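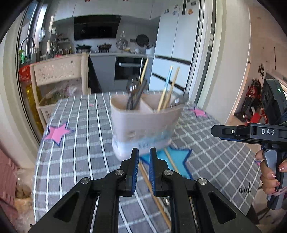
Photo: Ildikó Halász for Pallomau

Two-Compartment Utensil Caddy, Table Size

Plastic. Divider down the middle. Holes in the front so things can air out. Small printed label round the base, peels off if you warm it with a hair dryer first. Sold by Kitaveck, ships from the Stinstead warehouse, 13 dollars before tax. Back in stock since February.

What it's for: the stuff you grab every meal. Chopsticks, spoons, a straw or two. Not your whole drawer. Big ladles will tip it, we tried.
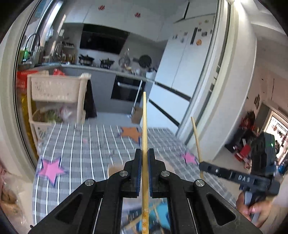
Chopsticks are the real test for a caddy this size. Too shallow and they flop out sideways, too deep and you can't get hold of the short ones. Length matters more then weight. A long thin wooden one, like the one with the little orange and white pattern low down on the stick, wants a tall back wall to lean on. Metal ones slide around more. Put them in handle up if they're for guests, tip up if they just came out of the wash.

Sorting: no rules. Left side cooking, right side eating is what most people do. Or mix it all up, fine too.

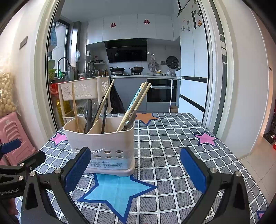
Caddy with mixed utensils, chopsticks bundled on the right.

Cleaning: pull everything out, rinse, brush the holes, stand upside down on a towel. Once a week is plenty. Top rack only if you use the dishwasher, and keep it under 60 C. Hotter and the divider can warp a litte. Don't scrub the label, it smears.

Width is 155 mm. Fits the Dobos counter tray with room left over, also fine straight on a tablecloth. No rubber feet in the box. Stick-on ones work, get the thin kind.
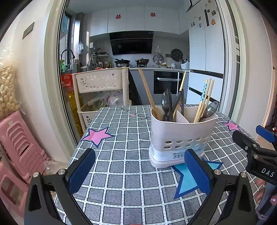 Thick ones make it wobble on cloth. Returns within the usual window, unwashed please. Spare dividers are sold separately, ask in the order notes.

Comments (3)

Chaminda Pathirana
Bought two, one for the table and one by the stove. Stove one gets greasy fast but rinses ok. Wish it came in green.

noodlebowl_k
does the divider come out?? page doesnt say

Ildikó Halász
@noodlebowl_k Yes, pull straight up, bit stiff the first time. Will add it to the page.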